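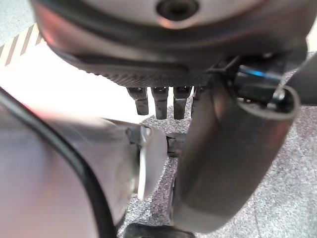 Majdi Qaisi wrote back on the last report that he still couldn't tell if the wrist view was buying us anything, or if the head view plus more demos would get to the same place. Fair. Most of this period went on that question so I'll start there and do the admin at the end.

Short version: wrist view helps a lot at the moment of grasp, does nearly nothing before it, and makes things worse when the other arm gets in the way. Longer version below.

Project: Tollitau, two-arm handling of soft items (cloth, bags, anything that folds up on you)
Period: through July
Written by: Walid Sleiman

What we did

Collected roughly 900 demos on the tray task. Kept 572 after cleaning. The rest went for the usual stuff — dropped frames, operator restarted halfway, clocks between the head and wrist streams out of step. The clock problem is fixed now but it cost us most of a month and I should have caught it sooner.

Trained three versions of the policy on the same 572: head view only, wrist view only, both. Same network, same number of steps. Then a fourth, which is the one we care about, where the policy learns how much to trust each view at every step. We call that one Jistel in the code, so that's what you'll see in the plots.

What came out

Head only is decent at getting there and poor at closing on the item. It stops high. With anything bunched up it guesses the height from the outline, and the outline lies.

Wrist only is hopeless at the start of a reach, as expected.

Both views, plain mix: 63 percent of trials finished. Better than either alone but the failures were ugly. When the arms come close together the wrist view fills up with the other arm, and the policy reads that as being near the item and closes early.
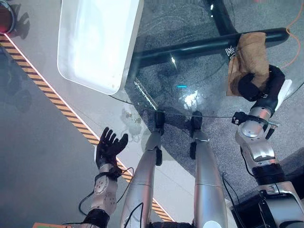

So the trust weighting came out of those failures. It drops the wrist view when it's mostly robot and brings it back when theres something to grasp. No hand-written rule for this, it's learned from the demos, with one extra loss term that asks each view to predict the next arm pose by itself. Whichever view predicts badly gets less say at that step.

Early closing is down by a lot on the runs so far. I'm not putting a finished number in this report. We have 19 trials with the new version and I want a proper set before anybody quotes it. The raw log is in the shared folder if you want to look anyway.

Still broken

Clear table. Policy treats the floor showing through the glass as usable depth, and reflections move when the arm moves. Retraining with brightness changes helped some. Not solved.

Cloth against the tray wall. Fingers go over the rim fine, then pinch one layer and slide off. Might be a demo problem, our operators all go for the middle of the cloth so the policy never sees the wall case done well.

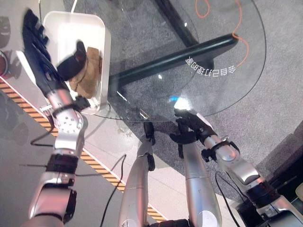
Tray task on the glass table, left hand over the rim.

Plan for next period

1. Full evaluation of the weighted version against the plain mix, same items, same start poses.
2. New demos for the wall case only. Small batch, two operators.
3. Swap test — train on one end effector, run on another, see how much of the weighting carries over. Majdi asked for this twice, it is going in.
4. Start the write-up. Outline exists, nothing else does.

Budget and people

On budget. Underspent on compute, overspent on fingertips, which wear faster than Fulell quoted us. Asking to move the leftover compute money to spares, need a yes or no before the next order goes out. Majali access agreement is signed, no change to the terms.

One risk to flag: if the glass problem takes longer then the evaluation slips, as half the start poses are over the clear part. I could run the tray poses first and report those seperately. Tell me if that works for you.

Walid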